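# Making Stovetop Caramels Without Losing Your Mind (or Your Saucepan)

I've been making soft caramels every January for long enough that the recipe card has gone see-through in one corner from butter. My neighbors in Miltville get a little bag each, my sister gets two because she complains, and every year somebody asks me to write the thing down properly. So here goes, and forgive me if I wander.

## What you'll need

- 2 cups white sugar
- 1 cup heavy cream
- 1/2 cup light corn syrup
- 1/4 cup water
- 6 tablespoons salted butter, cut into pieces
- 1 teaspoon vanilla (I use the Kikon one in the brown bottle, but any decent vanilla will do)
- Flaky salt for the top, if you like it

For equipment you want a heavy saucepan that looks far too big for the job, a candy thermometer, a heatproof spatula, an 8-inch square pan and some parchment. The big pan matters! Caramel foams up like you wouldn't believe when the cream goes in, and I have scrubbed enough stove burners to feel strongly on the subject.

## Before you turn on the stove

Line your square pan with parchment so it hangs over two sides, then butter the parchment. Put the cream and the butter pieces in a small pot over low heat and let them warm until the butter melts. It should be steaming gently and never boiling. Leave it on the back burner.

Check your thermometer too. Clip it in a pot of boiling water and see what it says. Mine reads two degrees low, and I only found that out after three batches that could have been used to resole boots. Whatever yours is off by, write it on a bit of tape and stick it to the handle.

## Cooking the sugar

1. Put the sugar, corn syrup and water in the big saucepan and stir just until the sugar is all damp. Try to keep it off the sides.
2. Set it over medium heat. Once it starts to bubble, stop stirring. I know it's hard. If you see crystals up the side, brush them down with a wet pastry brush.
3. Let it go until it turns the color of honey, maybe a touch darker. With my stove that takes about 17 minutes, but yours will have its own opinions, so watch the color more than the clock.
4. Take the pan off the heat and pour in the warm cream a little at a time, stirring as you go. It will hiss and climb. Keep your face back and wear a long oven mitt.
5. Put it back on medium-low, clip on the thermometer and cook, stirring slowly, to 245°F. For softer caramels stop at 242°F, and for a good firm chew go to 248°F.
6. Off the heat, stir in the vanilla. It'll sputter a bit more, then settle.

Pour it straight into the lined pan and don't scrape the bottom of the saucepan too hard, as that's where any stubborn grainy bits like to hide. (Scrape those onto a plate for yourself. Cook's share.)

## Cooling and cutting

If you're adding flaky salt, wait ten minutes or so before you sprinkle it, or it melts right in and disappears. Then leave the whole pan alone on the counter for at least four hours. I usually make mine after supper and cut them the next morning with my coffee.

Lift the slab out by the parchment, flip it onto a cutting board and peel off the paper. Use your longest knife, lightly oiled, and press straight down. Sawing drags everything out of shape. If the slab is fighting you, ten minutes in the fridge will bring it round. 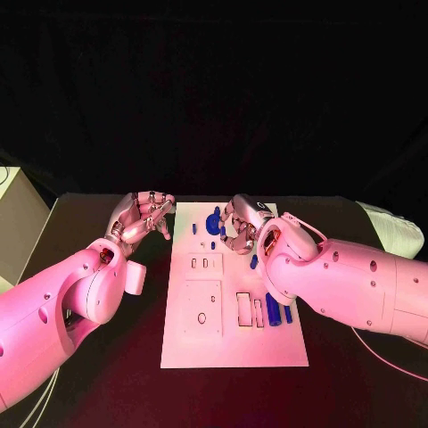
*Two hands over the board, on a dark tabletop.*

## Wrapping and keeping

Cut your wax paper into 4-inch squares before you start, and cut more than you think. Manee Kaewkla, who taught me to make these back when we both worked at the Phromma bakery, twists both ends in the same direction so they come undone with one pull, and I've never found a better way.

Wrapped caramels keep for 2 weeks in a tin at room temperature, longer in the fridge, and for months in the freezer. Let cold ones come up to room temperature before you hand them round, especially to anyone with fillings.

## If something goes wrong

**Too soft to cut:** Put the whole slab back in the saucepan with a couple of tablespoons of water, melt it slowly and cook it up to temperature again.

**Too hard:** Same idea, with 1/4 cup of cream added, and stop a few degrees sooner.

**Grainy:** Usually from stirring too early. Melt it down with a good splash of water and start over, or chop it up and put it over ice cream.

For the saucepan, fill it with water, bring it to a boil and let it simmer until the sugar lets go.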